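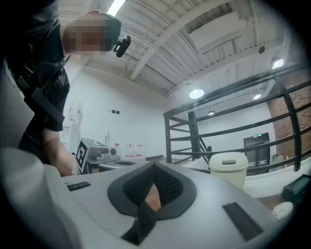

Figure 2. View from a camera on the hand-held gripper during collection, with the operator leaning over the work area.

3.2 Collection of Demonstrations

All demonstrations in the Panow set were recorded with hand-held grippers in a furnished room with brick and white walls, a plank floor and a stair. We chose this room over the bench setup used in our earlier work – its clutter and mixed lighting are closer to what the policy will face at Jerkby. No robot arm was used in this phase. The operator holds the tool, carries out the task and moves on to the next start position.

Each gripper carries its own camera, and a further camera records from head height. The tool cameras use a wide-angle lens, which bends straight edges such as rails and baseboards near the border of the image. We do not correct for this before training. Early tests with corrected images lost too much of the area beside the fingers, and contact often begins there.

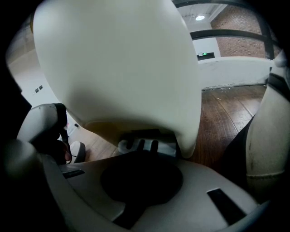
Operators were told to vary their approach direction between episodes and to keep working at an even pace. An episode was discarded if the tool pose could not be recovered for more than 2 seconds in a row. Of 915 recorded episodes, 47 were dropped under this rule, leaving 868 for training. Most of the dropped episodes came from low approaches, in which the markers faced the floor for long stretches.

We did not script the exact grasp point. The written task sheet, prepared by Troels Kirkegaard, names only the object and the goal state. Trash bins were included as targets for their moving lids, which make the shape of the object change during contact.

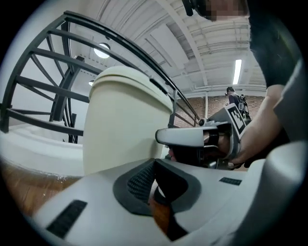 3.3 Marker Tracking and Time Alignment

Square fiducial markers are fixed to the grippers so that one tool can be located in the view of another camera. Marker blocks with several printed faces give a usable reading from more angles than a single flat marker. When two faces are visible at once, we keep both readings and let the Rennie solver weigh them by reprojection error.

Streams are aligned by their recorded time stamps. The timer on the gripper display is meant for the operator and is not read by the pipeline, though it proved useful when checking single episodes by hand (a tool held over the lap with a bin rim in its jaws, for instance, hides part of the target from the head camera).

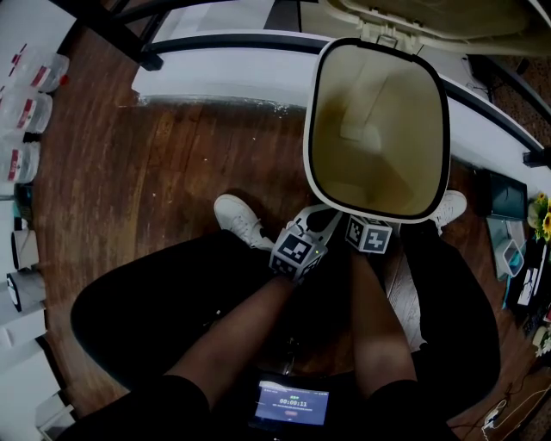

Vol. 2, p. 200

Search this journal Advanced search Go

After alignment, each episode is trimmed to start at the first tool motion and end at the last change in jaw width. Trimmed episodes are stored in the Cledo format with the raw video kept alongside. We make no attempt to remove furniture or other background objects from the images.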